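**FOR IMMEDIATE RELEASE**
Fri 19 May

# Fallero Opens Up Rulen, Its Planning Software for Cloth and Other Floppy Things

Fallero is very happy to share the first public version of Rulen, a planning and perception package for robots that have to handle clothing, towels, bedding and all the other soft things that never sit the same way twice. It is available starting today to everyone on the early access list, and it will open to all other users in July.

Anyone who has folded a shirt on a bed knows that you don't really think about it. You look for a corner, you guess where the sleeve went, you pull a little and look again. Getting a piece of software to do that looking and guessing has kept our small team busy (and often scratching its heads) through 3 rebuilds of the same code, and we are delighted to be able to put it in other people's hands at last.

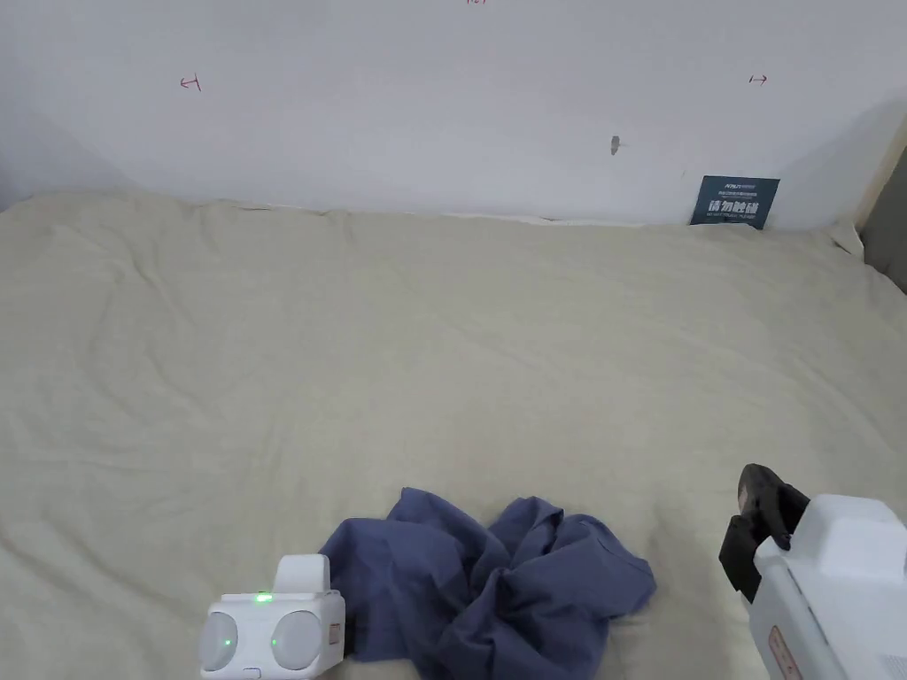

*Fallero Communications*

At the heart of Rulen is a cloth model that takes in several camera views at once. A view from head height is good for the overall shape of a crumpled garment, while a view from the gripper is much better at close range, where a fold and a shadow can look an awful lot alike. Earlier versions of our software picked one view and stuck with it. Rulen keeps them all in play, gives each one a score, and tells the planner plainly when it isn't sure what it is looking at. We think that last part will turn out to be the most useful thing in the whole package, and our early users seem to agree!

The planner itself works in short steps. It proposes a grasp, checks that the fingers can get there without pressing into the mattress or the table, and then waits for a fresh look at the cloth before choosing the next move. Developers can change the length of those steps, put in their own rules about where the gripper may go, and replay any session on an ordinary laptop.

Rulen learns from demonstrations recorded with hand-held grippers in furnished rooms, and that has made a real difference to how it copes with everyday surroundings. Beds are soft, walls have marks on them, and there are chairs and cabinets in the background that have nothing to do with the job.

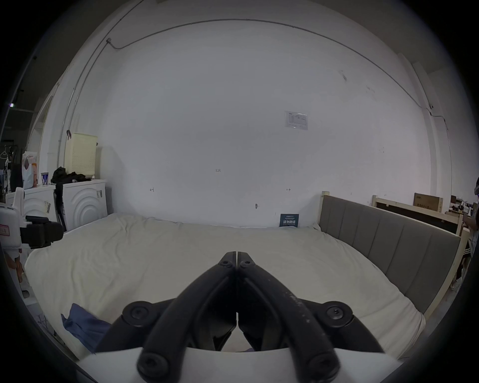

*Hand-held grippers and a blue cloth on the bed during a recording session.*

Along with the planner comes Safavi, a set of tools for sorting, trimming and labeling recordings. Safavi lines up the views from the different cameras on one timeline, so that a person checking the data can step through all of them together and flag anything that looks off. The first release includes 124 labeled cloth sessions to get people started, along with a plain-language guide that we have tried very hard to keep readable.
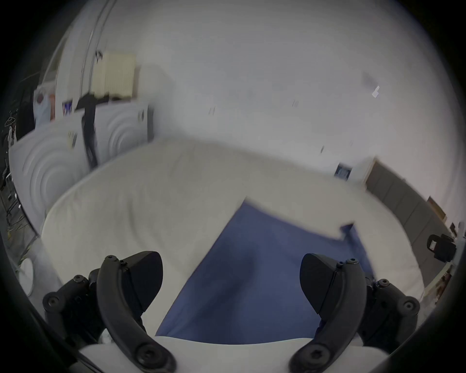 Release No. 2

Rulen and Safavi both run with Dresach, the control layer that many of our customers already use, and moving over from an older Dresach setup should take no more than a change to the settings file. Early access has room for almost 200 teams, and schools and small workshops are every bit as welcome as larger companies.

**About Fallero**
Fallero makes control, perception and planning software for robots that work in homes, laundries and hotels. Requests for early access, demonstrations and press materials may be sent through the contact form on the Fallero website, and we do our best to answer every one of them.

\# \# \#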